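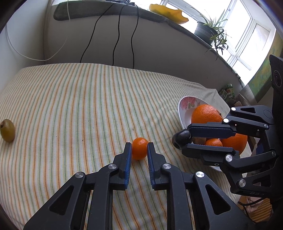
September, afternoon, bench by the window

Fruit keeping notes, round 2. Writing this fast before I have to give the table back.

Same question as before: what goes off first when everything sits in one bowl, and does keeping the citrus apart from the kiwis do anything worth the bother. Walter Agudelo says yes. I say maybe. Aled Lewis says eat the fruit.

Set out for this round:
- large oranges, in the flowered bowl
- mandarins, one in the bowl and one out on the cloth
- kiwis, bowl
- the small green-yellow one, left end of the table, on its own. Walter's bag said lime, I would have said lemon. Writing "lime?" on the sheet until we cut it.

Bag from the Lollex shop on the corner, all same delivery according to the girl at the till. Didn't ask when the delivery was. Should have.

Starting weights. Kitchen scale only goes up to 500 g so the bowl lot had to be done in two goes and added. Total for the bowl lot without the bowl 1,390 g. Did it twice, same number, fine. Loose mandarin and the lime? not weighed yet, scale started flashing its battery sign. Batteries are in the Amato drawer, not the one labeled batteries.

Bowl: white one with the pink flowers. Checked it for the old chip on the foot, still there, so it rocks a bit on the cloth. Doesn't matter for this. Do NOT put it in the dishwasher, pattern is going dull on the sister bowl already.

Tablecloth stays on. I know the plan said bare table but the stripes are handy for putting things back in the same spot. Rinse the cloth at the end, cold, there's kiwi juice in the last one that never came out.

Window. This is the part I'm not happy with. Daylight comes straight in past the spider plant and the end of the table nearest the glass gets warm after lunch. Last round I left everything there and the kiwis were soft in 5 days, which told us nothing about oranges and plenty about sun. Options:
 1. move the table in toward the door (Aled needs the door)
 2. blind down, plant sulks
 3. turn the bowl every morning and write it down
Going with 3. Whoever is in first turns it a quarter, clockwise, initials on the sheet. If you forget, write that you forgot, don't make up a time.

Plant is due a haircut btw, leaves hanging well down off the sill. Water it from the bottom. Yellow thing up there is for wiping the sill, please dont use it on the fruit.

Handling. Round 1 we all squeezed the kiwis every time we walked past and then acted suprised at the bruises. Rule now is one light press near the stalk end, once a day, same person. That's me, and Walter when I'm at Skukurport. Score is 1 hard to 5 mush. Oranges: no pressing, just look at the skin and smell. Mandarins go puffy before they go bad, so note if the peel feels loose.

Kiwi scores today: all 1 or 2. Hard as anything, one maybe a bit softer at one end, could be my thumb. Oranges nothing to report, smell normal. Loose mandarin, peel tight.

Question for Walter: in your version is the separate kiwi supposed to be covered or not? Your note says "bag" and then "open" with an arrow, can't tell which way the arrow goes. I'll leave it uncovered tonight and put it on a saucer away from the rest. If you meant bagged, change it in the morning and write the time.

Clirnis want a page out of this for their kitchen leaflet. Told them not before we've cut everything open. They asked if it could be about apples. No.

Temp by the bowl about 22 C when I started. No reading later, thermometer has walked off, last seen near the kettle.

To do
- batteries for scale
- weigh loose mandarin and lime?
- new sheet, old one has coffee on it
- ask Lollex about delivery day
- saucer for the separate kiwi
- find thermometer

Aled, if you're hungry there are crackers in the tin. Leave the mandarin on the cloth alone, it's part of this.

Later, 5:30. Saucer done. Scale still dead, the batteries in the drawer are the wrong size, so loose weights tomorow first thing.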